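Vurken table arm with the Morine tidy-up software: can it put away the shopping yet?

Reviewed by Gebremedhin Wubshet
Friday, April 1, 2022

I have wanted to write this review since October, when the Vurken arm arrived at our workshop in Flistden. I waited because the first version of the Morine software was so bad that a review would have been unfair. Now there is a second version, I have used it for long enough to have an opinion, and the question I am most asked by visitors is still the same: could this thing clean my kitchen?

The short answer is no. The longer answer is more interesting, and I think some readers who are thinking of buying an arm for a small shop, a school or a packing bench will find it useful.

What you get

The Vurken is a six-axis arm with a two-finger parallel gripper. You bolt it to the back of a table and it reaches forward and down. Ours came with the gripper, a control box, a stop button on a long cable and a printed manual in four languages. The English part of the manual is correct but it was clearly translated, and I say this as a person who also writes English as a second language. "Please do not be inside of the working" was my favourite warning. I understood it, and I was not inside of the working.

The Morine software is sold separately, by the year. It is the part which looks at the table through a camera, decides what the objects are and plans how to pick them. Kaufmann, the dealer we bought from, sells the two together with a small discount. They also offer a training day. We did not take it and I regret this a little, because my colleague Henok Moges and I lost the whole first week to calibration.

Putting it together

The mounting is good. You need two people to lift the arm, and the bolts go in without a fight. The table must be heavy. We first tried it on an ordinary folding table and when the arm stopped quickly, everything on the table moved a little to one side. For a machine that has just measured where everything is, this is a serious problem. Buy or build a proper table before you do anything else.

The cables are too short. I know every reviewer writes this about every machine, but here it matters, as the control box must stand close behind the arm and then you cannot reach its switch without walking round.

The software installs in 20 minutes. After that comes the calibration, where the arm touches several points and the camera learns where they are. In the first version this failed most times and did not say why. In the second version it tells you which point was bad and you can repeat only that one. It is a big improvement and I want to thank whoever did it.

The chore

I wanted a task that a child of five can do and that every household has. So I chose food and a container. A few toy foods lie on the table, and the arm should pick them up and put them in a basket which stands higher, on top of a small cabinet beside the table. Then the other direction, from the basket to the table. With toy food nothing is crushed and nothing rots when you leave it over the weekend, and the shapes are honest enough: long and curved, round with lobes, flat with corners.

The layout changes from run to run, but a typical one has a banana, a slice of bread and two peppers for the arm, and something already lying in the basket to make the placing harder.

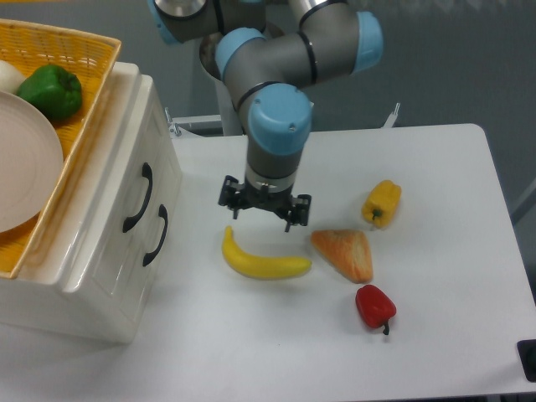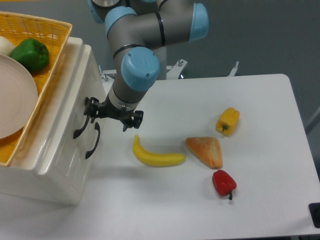 In both pictures the gripper is over the white table, with the banana the nearest of the four foods; the green pepper and the pink plate are in the basket on the left.

How it picks

The banana is the easiest object. It is narrow, so the two fingers close across it without much thinking, and the software always finds the middle. If you lay it with the curve towards the arm or away from it makes no difference. I would trust the machine with bananas.

The peppers are in the second place. The gripper does not open very wide, and a pepper lying on its side leaves only a small space for each finger. When the software guesses the centre a little wrong, one finger comes down on top of the pepper and pushes it away. The arm then goes back up, looks again and makes a second try, and usually this is enough. What I do not like is that it does not learn from the first try. It can make the same mistake with the same pepper again and again until the pepper rolls to a better position by luck.

The bread slice is where my patience ended. It is flat and it lies flat. A person puts a fingertip under the corner or slides it to the edge of the table, without knowing that he does it. The arm can only come from above and pinch. To pinch a thin thing you must come very low, and if you come too low the fingers press on the table and the safety stop is triggered. In the settings there is a value for how near to the table the fingers may go. After a lot of trying we found a height which works for our table. But we had to find it by hand, and when we changed the finger pads we had to find it again.

How it places

Placing is easier than picking when the target is a flat, free surface. From basket to table I have almost no complaints. Into the basket is another story. The basket has a rim, it is higher than the table, and there is a plate in it. The software knows "container" as one thing, and it puts the object in the middle of it. If the middle is already full, it still puts the object in the middle. I have seen it place a pepper on top of a pepper with great care, open the fingers, and go happily back to the table while the pepper rolled away behind.

The plate itself I could not get it to pick reliably in any position. When it lies in the basket, the fingers must go over the rim of the plate, one inside and one outside, and Morine does not plan this kind of grasp. The help page says that plates and bowls are "coming". It said so in October also.

Drawers? The cabinet we use has two drawers with curved handles, and naturally everybody who comes in asks if the arm can open them. You can program it by hand, point by point, and then it will do this one movement as long as the cabinet does not move. The software alone does not understand a handle. For me this is the most important missing part, because most of housework is not on top of a table. It is inside of something.

Speed

It is slow. I ran the same job, four foods from the table to the basket, against Henok. He needed 11 seconds and he was drinking coffee. The arm needed 400 seconds on a day when the bread was difficult. On a good day it is much quicker than this, but I never saw it come near to a person. You can increase the speed in the settings, and then the picking becomes worse, so we put it back.

To be fair, Henok does not want to do it for a whole afternoon, and the arm does not care. We let it run back and forth for 500 picks over several days. The hardware had no fault in all this time. No joint got noisy and the gripper closes the same as when it was new. The people who built the arm did their work well.

Household or shop floor?

At home I see no use for it today. Somebody must stay near, somebody must bring the things in front of it, and in that time he has already put them away. My wife asked if it can at least take the onions out of the shopping bag. It can not, the bag is soft and the software does not see into it.

On a shop floor it depends. If you have the same three or four objects, they stand up a little from the surface, and they go to a free place, I think the arm with Morine is already useful. A friend of our workshop packs soap in boxes and for him I would recommend it. If your goods are thin, or shiny, or come mixed in a heap, I would wait one more year and ask for a demonstration with your own goods. Kaufmann did agree to this when we asked, but you have to ask.

If you only need one fixed movement, repeated, you can save the money for Morine. The arm alone, taught by hand, does that very well.

What I would like to see changed

A gripper that opens wider. Longer cables. A placing function that looks before it drops. And a better message when a grasp fails - at the moment the screen says "Task not finished", and this I can see by myself.

My marks

Vurken arm, hardware: 4 out of 5
Vurken manual: 2 out of 5
Morine software, second version: 3 out of 5 (the first version would have got 1)
Use in a small workshop: 3 out of 5
Use in a home: 1 out of 5

We are keeping ours. I have paid for the software until the end of the year and I will write an update if the plates ever come. If you have the same arm and found a good way for flat objects, please write to me through the contact page, I would be glad to try it.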